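Getbridge-data mailing list
Subject: Re: cup episodes, second batch
From: Danish Magsi
Date: January 23, 2019

Replying inline and then at length, as there were several questions in one message and I have had two of them off-list as well.

> Hello all. I have pulled the second batch from the Brendetmont store and
> I count fewer cup episodes than the sheet says. The sheet has 1149 and I
> get a lower number whichever way I filter. Am I missing a folder?

No, you have all the folders. The sheet counts every take that was started. The store only holds the ones that were labelled at the end, and 377 were thrown out by the operators at the time, mostly for a late start or a dropped link to one of the hands. We should have two columns for this and from next week we will.

> Second question. Are the operators meant to use both hands in the cup
> task? In a lot of clips the right hand does nothing.

Yes and no. The cup task as written is for the left hand to pick up and hold, and the right hand to wait open over the board until it is wanted. In the pick-and-hold clips it is never wanted. In the pass-across clips it is. Both kinds carry the same task name, which was my mistake when I set up the list. Please do not drop the clips where the right hand stays still. Ando ran a small test without them and the policy began waving the free hand about during the pick, presumably having only ever seen it busy.

The view from the head camera during a hold looks like this, for those who have joined the list recently and have only seen the joint logs. 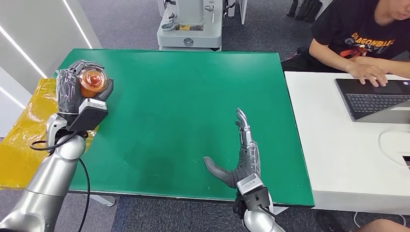 Getbridge Data Notes, Issue 20, p. 40

The left hand has the clear cup with the orange-red contents and the right is open and empty, thumb out to the side. I would call that a good resting pose, and it is the one I would like people to go back to between takes. Some operators have been closing the right hand into a fist while they wait. It does no harm to the hardware, but it makes the first half second of every pass-across different from the others, and we then spend a long time working out why.

You will also notice that the view takes in a good deal more than the green board. There is a desk with somebody typing at a laptop, there is carpet, there is other equipment standing further back. I have been asked whether we should crop to the board before training. For now I would say no. Hayat wants the full view kept in the store and any cropping done in the loader, so that it can be undone. Put your crop values in the config with your name next to them.

> Third, what counts as a success? I have two operators marking the same
> sort of clip differently.

The rule in the notes is too loose, so please use the following until the new sheet is out.

Pick and hold: the cup is off the board, upright, and stays in the hand until the operator ends the take. If it tilts and comes back, mark success and add the tag "tilt". If any of the contents come out, mark failure, even if the cup stays in the hand.

Pass-across: the right hand has the cup on its own at the end of the take. Both hands still on it is a failure. I know this feels harsh when the only thing wrong is that the operator pressed stop early, but the model has no way of knowing what you were going to do next.

Regrasps: fine, keep them. Two or three attempts in one take is useful to us. Do not stop and start again to get a clean one. The first batch was far too tidy – nearly every grasp worked first time, and the policy had no idea what to do after a miss.

A few smaller things.

Start positions. Please move the cup between takes. There is a run of about 40 episodes in the second batch where it starts in the same spot to within a finger's width. I have left them in but given them a lower weight.

Cables. Check that the one hanging from the left wrist is free before each session. It has enough slack for the normal reach but can catch when the arm comes across low.

Clear cups. They are harder for the depth side and we know it. Carry on using them. We will add a solid-coloured set in February and record the same tasks again, so that the two can be compared.

Labels. The free text box is for one plain sentence, such as "left hand picks up cup and holds it". It is not for remarks on how the take went. Those go under comments, and I do read them.

If you marked pass-across clips in the second batch and think the rule above changes any of them, send me the episode numbers and I will alter them in the store myself. Please do not edit the files directly, as the checksums then fail and the nightly copy stops.

Danish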